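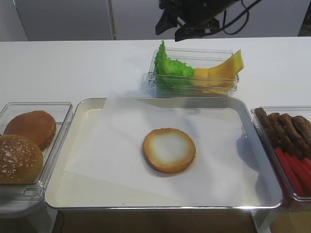
parry_lane
Anyone going to the Curstead community awards in December? I've put Eliécer Correa up for the youth one, he's earned it.

tidewrack
Lovely choice! But 200 guests in the Ciminora hall again? We queued till gone 9 last time.
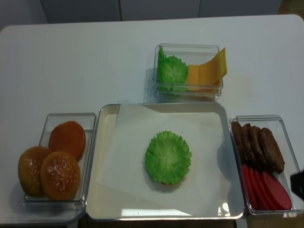

brultar5
Disagree, the hall's fine, it's the speeches that drag. Food wants sorting too. I'd do burgers, put it all out in clear tubs with a big metal tray in the middle lined with parchment, and let people get on with it.

tidewrack
Burgers at an awards do? No thanks. I want a sit down.

parry_lane
Can we get back to Eliécer please! Votes close at 5.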